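Workshop and Home Office Tips: Keeping Job Application Papers in Order

Applying for technical and trade posts produces a fair amount of material: certificates, reference letters, drafts of the same CV, adverts that vanish from the web before the interview. The tips below cover the physical and digital side of storing it at home. They assume one shelf, one ring binder and a computer of any age.

The binder

Use an A4 lever arch file with a metal edge along the bottom. Cardboard edges fray within a year if the file is pulled on and off a shelf daily. The 60 mm spine is wide enough for most people. Anything wider becomes heavy and the rings go out of line.

Divide it into 5 sections:

Adverts and job descriptions
CVs and covering letters as sent
Certificates and licences (copies only)
References and contact details
Replies, interview notes and offers

Numbered dividers last longer than labelled ones, as the headings can be changed on the index sheet without replacing the tab. Write the index sheet in pencil.

Punched pockets are fine for certificates. For letters and notes, punch the paper itself. Pockets double the thickness of the file and the top sheet always slides out.

Saving the advert

Print or save the full advert on the day you apply. Employers take adverts down at the closing date, often at noon, and the interview may be weeks later. A saved link is worth nothing by then.

When saving as PDF, check the last page. Many job sites load the person specification in a separate panel and the print function leaves it out. Copy that text into a plain document and save it alongside.
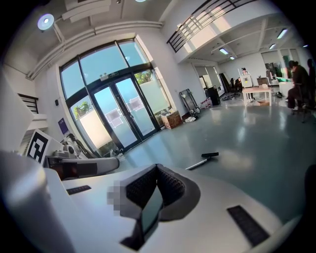 Name the two files so that they sort together. The pattern I use is employer, post, document type, month, all in lower case with hyphens: erkau-maintenance-technician-advert-august. Spaces are tolerated by every current system but they still break some upload forms. Avoid brackets, ampersands and accents for the same reason.

Versions of the CV

Keep one master CV containing everything, with no page limit. Never send it. Each application gets a copy cut down from the master, saved under the employer's name and then left alone. If a mistake is found later, correct the master and leave the sent copy as it was, so that you know what the interviewer is holding.

Two pages is the normal limit for workshop and laboratory posts. Margins below 15 mm will be clipped on some office printers. Set body text at 10.5 or 11 point. A test print on plain 80 gsm paper shows up grey text and thin rules that look acceptable on screen.

List equipment by type first and make second. A reader at Havus may not know the lathe used at Zistetti, but will know what a bench lathe is. State what you did with it – set up, operated, serviced – since the three are paid differently.

Boyang Meng, who sorted applications at Wei for several years, once gave me a rule for the first half page: job title sought, tickets and licences held, date available. Everything else can wait until the reader has decided to carry on.

Scanning certificates

Scan at 300 dpi in greyscale. Colour is needed only where a stamp or hologram forms part of the certificate. A greyscale A4 page saved as PDF normally stays well below the upload limit on application forms, whereas colour at 600 dpi often does not.

Clean the scanner glass first. Use a lint-free cloth slightly damp with isopropyl alcohol, apply the liquid to the cloth and never to the glass, and let it dry with the lid open. A fine vertical line down every scan from a sheet feeder means dirt on the narrow glass strip at the side, which is missed by most people.

Do not laminate originals. Some awarding bodies treat a laminated certificate as altered. Store originals flat in a closed box away from outside walls and keep the copies in the binder.

A phone will do if there is no scanner. Place the page on a dark, matt surface near a window, hold the phone parallel to it and switch the flash off. Crop to the paper edge before saving.
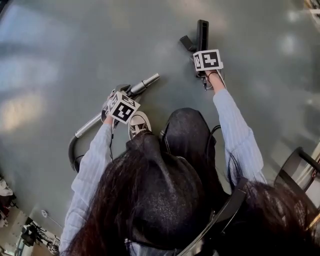 The log sheet

A single sheet at the front of the binder replaces most of the searching. Rule it in landscape with columns for reference number, employer, post, date sent, contact, reply and next action. Leave the last column the widest.

Give every application a running number and write it on the top right corner of each sheet that belongs to it. The same number goes at the start of any email folder. My own log had reached 124 when I stopped, and I could still find any one letter in under a minute.

Chase once, 10 working days after the closing date, by email. Record the date. If nothing comes after a further 10 days, rule the line through and move the papers to the back of their section.

Before an interview

Take out the advert, the CV as sent and 3 blank sheets, and clip them in a thin folder. Leave the binder at home. Put a pen that has been tested in the folder and write the site address and gate or reception number on the inside cover. Large sites often have several entrances and the postcode may lead to the goods yard.

Write up notes the same evening. Record the questions asked, the names given and any figure mentioned for pay or shift allowance.

Clearing out

Shred rejected applications after 12 months, using a cross-cut shredder. Remove staples first if the machine is a small one. Oil the cutters with shredder oil on a sheet of scrap paper after every second bin – aerosol lubricants should not be used, as the vapour can ignite at the motor.

Keep contracts, offer letters and final payslips.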